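Hullard Gripper Comparison

The Hullard gripper comparison is a bench program for evaluating parallel-jaw grippers on two-arm manipulation of household objects. It was set up at the Clunwood laboratory to compare the Dekker and Drunum lines of electric grippers under the same arm, camera and controller settings. The name is taken from the Hullard controller, which runs both arms during a session.

Background

Earlier gripper tests at Clunwood used machined blocks and cylinders held by a single arm. These gave repeatable numbers for grip force and jaw position but said little about performance on objects too wide or too awkward to be lifted from one side. The two-arm program kept the force measurements and added a group of full-size objects, among them furniture frames, plastic crates and folding racks. An object qualifies if it can be held at two separate points and if moving one point without the other would tilt or twist it.

Equipment

Both arms carry the same gripper model during a run. The Dekker unit uses a screw drive and holds its position when power is removed. The Drunum unit uses a belt drive, closes faster, and needs continuous current to maintain force. Each is fitted with plain fingers for the first series and padded fingers for the second. Cables are run outside the arm, with enough slack for full wrist rotation. A head-mounted camera supplies the operator's view and is also used to log the contact points.

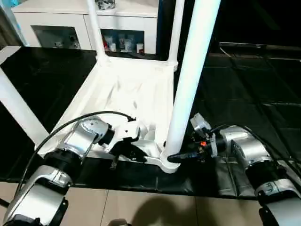 Tubular objects are treated as a separate class in the program. A flat jaw touches a round tube along a narrow line, so the tube can roll between the fingers even when the measured force is well above the slip limit. The effect is stronger on smooth coatings than on bare metal. Grip points are chosen to limit it. On a white tubular frame, for example, one gripper may hold the lower horizontal rail while the other clamps the base of the thick leg, near the curved joint of the foot. The two members run in different directions, and rotation about one is resisted by the grip on the other. A black sheet under the frame gives contrast with white parts.

Procedure

A run consists of approach, closure, lift, hold and release. The operator places the fingers by teleoperation, after which the controller closes both jaws to the set force. The lift height and hold time are the same for every gripper. A run is scored as a slip if either contact point moves along the tube by more than 3 millimeters, and as a roll if the object turns about a gripped member without sliding. Drops and controller stops are recorded separately.

Results

The first series contained 975 runs, of which 800 were accepted for comparison. The remainder were excluded for poor finger placement or missing camera data. With plain fingers, the Dekker unit had fewer slips during the hold phase, and the Drunum unit had shorter closure times. Roll was the most common fault for both. Padded fingers reduced roll on coated tube but made release less consistent, as the pads tended to stick to the coating.

Limitations

The scoring depends on the head camera, whose view of a contact point may be blocked by the wrist or by the object. A second camera was tried at bench height and gave better coverage of low rails, but its timing offset from the controller log was not corrected in the first series. Results for the 2 gripper lines apply only to the firmware versions tested.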